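Clevthorpe Home Cooks list
Re: Oiling boards - which oil, and how often?
From: Yabsira Workneh
Date: 1 June 2024

Zyanya Olvera wrote:

> I have now got two boards that have gone pale and rough, one beech
> and one I think is maple. I was using sunflower oil on them until
> April, when the beech one started to smell like old chip fat. Somebody
> on here mentioned Lustidex but the shop in Clevthorpe only had
> the 500 ml bottle and I didn't want to buy that much without asking.
> Is it any better than plain mineral oil from the chemist? And do
> I need to sand first? I have 600 grit paper in the shed and
> nothing coarser.
>
> Also, does anyone bother oiling the end grain separately?
>
> Zyanya

Hello Zyanya,

The smell is the sunflower oil going off. Most cooking oils will do that in time, and it gets into the wood, so putting something better on top won't shift it straight away. I would scrub the beech board with hot water and washing-up liquid, rinse it, then rub it with coarse salt and half a lemon and leave it on its edge overnight. You may have to do that more than once. If it still smells after the third go I would keep it for bread only, or give up on it.

On the oil, I have used both. Lustidex has some wax in it and leaves a slightly harder surface, so water beads for longer. Plain mineral oil soaks in faster and costs less. For a board that has gone properly dry I would start with the plain stuff, as the first coats just disappear anyway, and finish with the waxy one if you want to. The 500 ml bottle has lasted me well over a year with three boards and a rolling pin, and it doesn't go off.

600 grit is too fine to take down a rough surface. You will be there all afternoon and end up polishing the high spots. Get a sheet of 120 and one of 240, go with the grain, and wipe the board with a damp cloth between the two. The damp raises the fibres and the second sanding takes them off. Keep your 600 for the very end, or leave it in the shed.

Yes to the end grain. It drinks far more than the face does, and it is where splits begin. I stand the board up and go over each end until it stops taking oil - usually three or four wipes.

As for how often, I do mine when they look dull, and that comes to every month or so in winter and less in summer. Wipe off whatever is left on the surface after a few hours or it stays tacky.

Bamboo wants much the same treatment but takes less oil, and I would go gently with the sandpaper. If it has a juice groove, run a folded bit of cloth round it afterwards so the oil doesn't sit there. 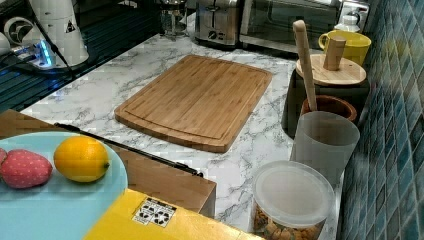

Other things from the last digest

The Rusus knife sharpener: mine is the older model and the wheels can't be replaced, so I can't help with the question about spares. The Xolalpa chilli order closes on Friday. Please reply to me off the list with what you want, and say whether you mean whole or ground.

Yabsira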